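Student projects > Garment folding with hand-held grippers, team Urnulis

Adomaitis_lab
Posted 10/27/26

Hello all. We are a university club team and we prepare for the Gretlow student challenge, the cloth task. We collect demonstrations by hand and train the policy after. Until now we have 309 demonstrations on a bed. The plain towels go well. The black clothes are our problem, the policy often closes the fingers beside the fabric.

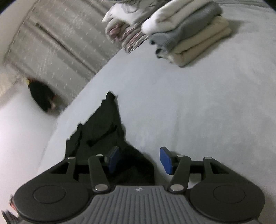 My opinion is that we should record only black garments for the next two weeks. My teammate wants to change the sheet to a darker one first. What would you do?

wandberg_kid
Please not a darker sheet. You need the contrast at the border of the cloth. I would put more light in the room, then you get some folds back in the dark part.

oriel
I disagree with both. 309 is small if every garment starts crumpled in a different way. Our club had the same trouble in August and we began each demonstration from flat. After 14 sessions we went to crumpled ones.

Adomaitis_lab
Thank you. Starting from flat is possible for us, with two grippers, one for each hand.
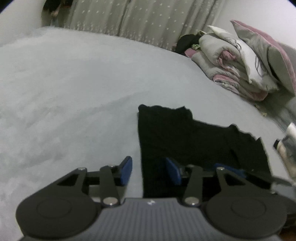 The rule book of Gretlow says the garment starts crumpled, so I am afraid to lose time with the easy case. We have 19 days left and only six of us can come regularly.

oriel
It is not lost time. The policy must learn what a corner is before it can search for one.

wandberg_kid
For a team with a whole year I would say yes. With 19 days I would mix half and half from the beginning. And keep the towels in the training, otherwise it forgets them.

Adomaitis_lab
Half and half I can defend in front of my team. The lamp we will try also. Does somebody know if Gretlow allows own lamps at the table?

oriel
Ask them by mail, the rules I have are from last year.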